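Bovberg Screenings: a list of film premieres and gala showings

Version of September 17, 2021

What the list holds

The list has 225 entries, one for each public screening held before a film's general release. Most are gala evenings with members of the cast or crew present. The rest are press showings that were opened to the public and festival previews where tickets were sold at the door. Private showings for distributors are left out.

The films are mainly historical dramas and literary adaptations, which is what the Bovberg project was set up to follow. Comedies and documentaries appear only when they shared a programme with one of those.

Files

screenings.csv has one row per event.
films.csv has one row per film, with running time and source book if there is one.
venues.csv gives the cinema, town and number of seats.
notes.txt holds free text that would not fit in a column.

Columns in screenings.csv

event_id: a number, never reused
film_id: matches films.csv
venue_id: matches venues.csv
date_local: the date at the venue
guests: how many of the announced guests attended, blank if unknown
language: the language of the print, with subtitles after a slash
source: P for printed programme, N for newspaper, K for the Kavanagh cuttings

Where the entries come from

The Kavanagh cuttings gave us 97 events, and the Pronby cinema programmes gave most of the others. Drusiditz is covered from newspapers alone, so its guest numbers are thin. Where a programme and a newspaper disagree on who attended, we follow the newspaper, as programmes were printed before the night.

Titles are given in the original language. The English release title is in films.csv under title_en, and is blank for films that never had one. 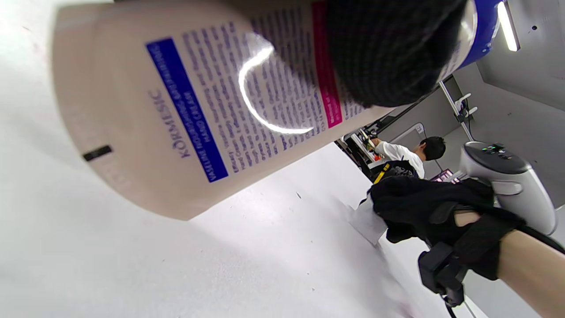

Known problems

Roughly 3 in every hundred dates may be a day out, mostly for late showings that began close to midnight. Nine events have no venue_id. The cinema was named in the source but we could not tell which of two branches was meant.

Accents were lost in some older rows of notes.txt. The names in films.csv are correct and should be used instead.

Changes since the last version

Two duplicate galas were removed from Pronby.
The column "stars" is now called "guests".
Seat numbers were checked again for the Drusiditz venues.

The next version is planned for October and will add afternoon previews.

Use

The tables may be copied and reused with credit to Bovberg Screenings. The cuttings and programmes themselves are not included. Please quote the event_id when sending a correction.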